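**Handheld-gripper demonstration** is a method of teaching a manipulation task to a robot in which a person performs the task while holding the end effectors, with no robot arm present. It is grouped with kinesthetic teaching and teleoperation under the broader heading of learning from demonstration.

## Method

The operator holds one gripper in each hand, or a single gripper for simpler tasks. Printed square markers fixed to each gripper allow a camera to estimate its position and orientation. The recorded path and finger opening are later converted to commands for an arm fitted with matching fingers.

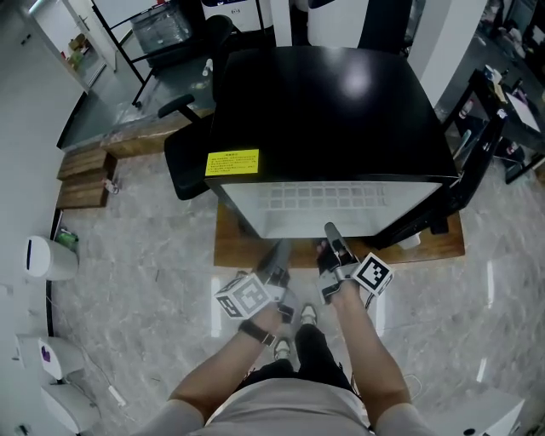 *Two handheld grippers with marker cubes, pointed toward the front of a black cabinet-like appliance.*

Tracking is lost when a marker is hidden from every camera. Cubes are preferred to flat plates in two-handed work, as more than one face is usually visible.

## Comparison with teleoperation

In teleoperation the commands are executed by the robot during recording, so its joint limits are respected automatically. Handheld recordings must be checked for reach afterward. The Unenska task set, compiled by Fotis Spanos, contains 4,000 handheld demonstrations in 6 task groups; paths outside the workspace of the target arm are stored separately.

## See also

- Kinesthetic teaching
- Fiducial marker
- Imitation learning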